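Ticket: grasp rules, kitchen table set
Project: Prukedus
Raised by: Dragica Kadrić
Assigned: Edeltraud Dreßler
Status: open, part fixed
Priority: medium

Problem

Checker is bouncing hand-held gripper episodes with "object class unclear / contact not valid". Batch of 200, 70 bounced. Operators say they followed the sheet. Read the sheet again and I think they did, the sheet is the problem. It was written for rigid stuff, boxes and tins, and says "close on the widest part until the object stops moving". Doesn't work for anything springy or loose.

Log

09:40 DK. Went through the bounced ones on Cliltix. Nearly all are soft or stringy items. Steel wool scrubber is a good case, jaws shut on it, a tail of it hanging down between them, and checker wants a single closed outline. Rule 3 as written fails that every time.
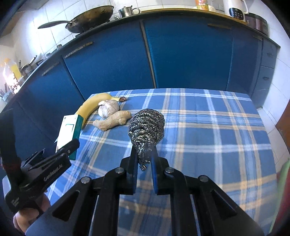 10:15 DK. Tried loosening the outline tolerance. Scrubber type items pass now, but so do two episodes where the jaws had closed on a fold of tablecloth. Put it back. Tolerance is not the way to do this, needs a seperate class.

10:50 ED. Agree. Please don't touch tolerance on the live config again without a note in here first, Flendport pull from it at noon. What does the sheet say for two-handed work? I've got the December version and there's nothing in it about the second gripper.

11:05 DK. Nothing in mine either. Operators have been told by word of mouth: one hand moves, other hand holds or waits. Needs writing down. Also needs to say whether the waiting gripper has to be in view. Checker doesn't care, the reviewers at Halás do.

11:30 ED. Draft wording, shout if wrong:

Rule 3a. Soft, springy or open items (mesh, netting, wool, bags). Close until held, no further. Loose ends allowed outside the jaws. Label "deformable".

Rule 3b. Don't pull the item out of shape unless the task calls for it. If it does, label the stretch as its own step.

Rule 7. Second gripper: holding, or still. Partly in view is fine.

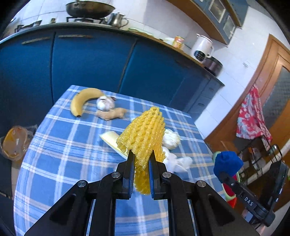
13:20 DK. 3a is fine by me. 3b I'm less sure, "out of shape" is going to get argued over. The foam fruit sleeve is the one I'd use to test it: held low down between the finger pads, the rest drawn up into a tall cone with the holes open. Is that stretched for the task or just how it's being held? Two reviewers gave me two answers. Suggest we say the label goes by the task card, not by how it looks. Rule 7 ok, covers the knitted cover one on the right as well.

13:45 ED. OK, task card decides. Changed 3b. Added a line that crumpled bags on the table count as objects, people were skipping them.

14:10 DK. Reran the 70 with new class on the test config only. Scrubber and netting ones go through, tablecloth ones still rejected, good. Three left over that look like a timing fault, will raise seperately.

Still to do

ED: new sheet to Halás for sign-off
DK: move deformable class to live, after the Flendport pull
DK: take the old sheet off the shared drive, people keep printing it

Leave open till sign-off is back.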